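# Write the rule down before the run

Most teams now report a success rate for simulated pick-and-place work, and few of them say what counted as a success. I think that should stop being acceptable.

Take a plain kitchen task: put the cashew fruit in the bowl. 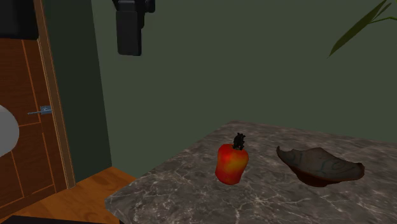 Does it count if the fruit lands on the rim and rolls in? If the bowl slides? At Judum we had two people mark the same 200 runs and they disagreed on 50 of them. Both were careful. The written rule was one line long, and it said "fruit in bowl".

Mieczysław Zalewska, who runs testing at Pistavier, argues that strict rules slow people down. He is right about that. His team's rule sheet took most of March to agree, and I would still take it over ours.

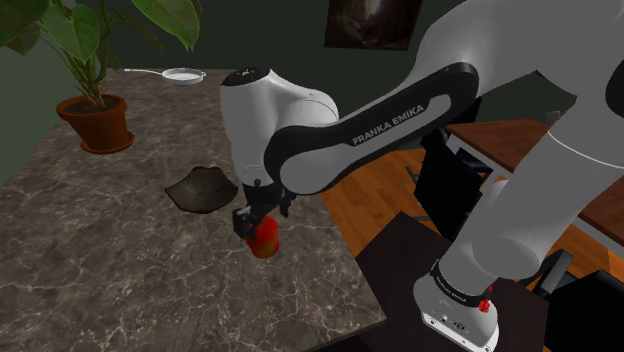 A decent sheet needs a time limit, a definition of contact, and a line on what happens when the arm knocks something else on the counter. It should also say who may throw out a run and when - before the result is known, in my view. Protov once gave us 848 runs with 70 removed and no note as to why. We couldn't use any of it.

None of this needs a new standard. A page of text, dated and kept with the results, would do for now. Wyss already does this for its grasping work and I haven't heard anyone there complain about the paperwork.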